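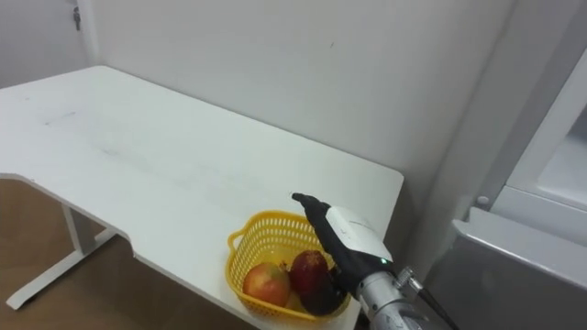

Planning the hand budget, part 1 of 7

We're pricing out a second station for kitchen pick-and-place work at our Salem site. Posting the numbers and the mistakes as I go, in case you're writing the same request this month.

2/7
Start with the hand. A multi-fingered hand costs far more than a plain two-jaw gripper, and the spare parts follow the same pattern. We want fingers for round things like fruit, so that line stays. If your list is boxes and cartons, buy the simple gripper and spend the rest on spares.

3/7
Gloves and finger covers. I left these out of the first request completely. Jalton quoted us 2656 for a year of covers, cables and connectors on one arm. That's dollars, before shipping. It goes under consumables now, on its own line, so it doesn't get cut along with "misc."

4/7
Furniture. A plain white desk, a fridge with the freezer on top, a perforated plastic basket. I put down 400 for the desk and props and left the fridge separate. Check the height of the freezer floor against the desk before you order either one. The arm has to get to both from the same spot, and the reach chart in the brochure is measured with no hand attached.

5/7
Door swing also needs to be on the floor plan. We drew the fridge as a closed rectangle the first time and had to redo the layout. With the freezer door open you lose space on the hinge side, so keep stands and cases away from there. Our order for the second station asks for the same fridge model, to keep the measurements the same.
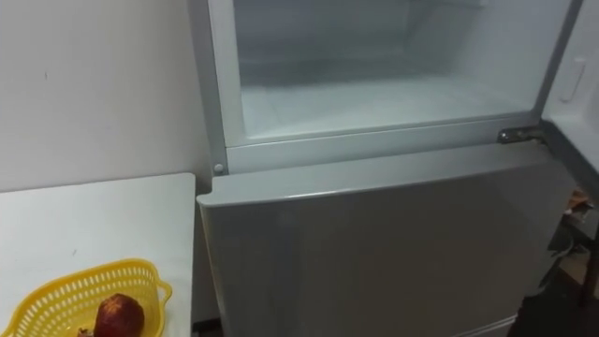
Prikbridge replied to this one asking why we don't buy a used fridge for the second station and put the savings toward a spare wrist.

6/7
Fair question. We looked at used ones in Billville. The prices were fine, but none had the same freezer opening, and changing the opening means redoing the reach checks. I priced that at 4 days of work. The savings were gone by day two. If you only have one station and no old measurements to match, used makes sense.

7/7
Still open: whether to buy 2 spare hands or one hand and a service plan. Jalton wants an answer by September. I'm leaning toward the spares, and I'll post the final sheet once purchasing signs it.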